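4.2 The filing task

The second task in the June course came from Abena Nyarko, who wanted something duller than stacking cups. Students work with a storage cabinet and blue binders, and the robot has to deal with a shelf. Team Riltberg trained on 605 episodes and Team Clesel on 1,036, a gap Clesel mentioned often. Figure 3 shows the cabinet with its doors open in (a) and (c), and a hand over the carpet in (b).

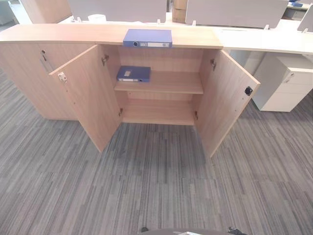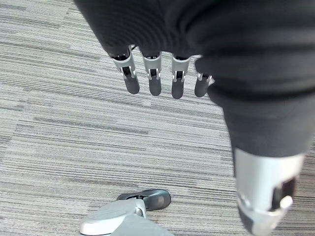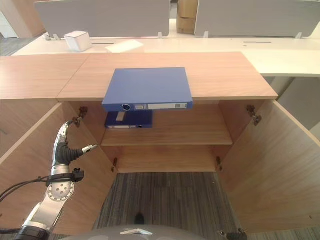
Figure 3. Filing task, views (a) to (c) in order.
Photos: Dexter Galang and Akosua Yakubu, student robotics course.

Neither team's policy cared for the shelf. Of the 21 graded trials, Riltberg finished nine and Clesel eight, so the larger training set bought its owners one fewer binder. Most failures came at the front edge of the shelf, where both policies tended to stop and think. We had budgeted a week for grasping and an afternoon for doors. The students used these amounts the other way round, and Etornam Asamoah's lab notes on hinges now run longer than his project report.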